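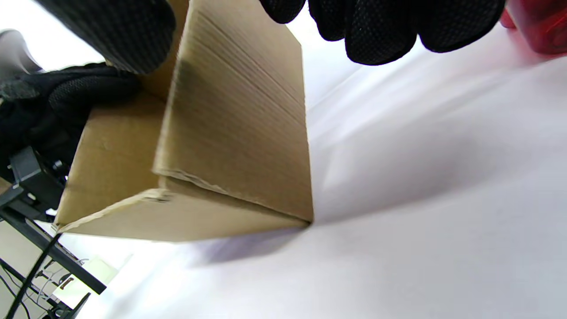

Figure 3. Two-handed hold on an unprinted corrugated carton, gloved hands at the side panel and upper edge.

4.2 Carton handling

Cardboard was the hardest material in the Esuden task set. A carton is stiff along its corrugations and weak across them, and a hold that works on a new box can crush one that has already been opened. Worn edges make this worse. The flap in Figure 3 is frayed at the cut, so contact there gives a poor estimate of where the panel ends.

The Lapointe policy was trained on 2,000 demonstrations of carton work recorded up to July, and the Firex policy on 4,000. Each was then tested on 100 trials per task. Both could pick up and place a closed carton at a rate we would accept on a shop floor. Neither did well once the job called for the two hands to play different parts - one bracing a panel, for instance, while the other folds a flap. The larger training set helped with reaching but had little effect on bracing.

4.3 Tying and disposal

Household recycling often asks for cardboard to be flattened and bound before it goes out. We treat this as one chore with three stages: flatten, tie, place in the bin.
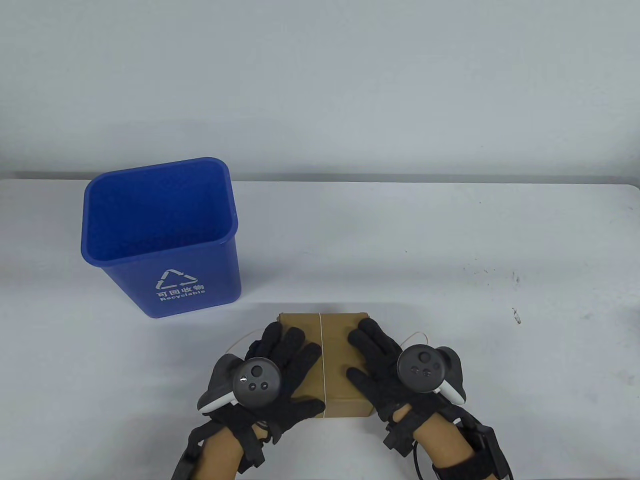

Figure 4. Flat cardboard box with string across its top face; recycling bin behind. Controllers are mounted on the backs of the gloves.

Tying accounts for most of the failures. Each hand has to keep pressure on the box, yet at least one must let go to pull the string tight, and the loose ends do not lie in the same place twice. In Figure 4 the string runs out on both sides of the box, and a planner must decide which strand to take up first. The Stavuvwood simulator models string as a chain of short rigid links, and policies tuned in it tended to pinch the tabletop instead of the strand.

Some 900 trials were run on the full chore. People finished it easily with gloves on, which suggests that loss of fine touch is not the main obstacle. We return to the timing of grip release in Section 5.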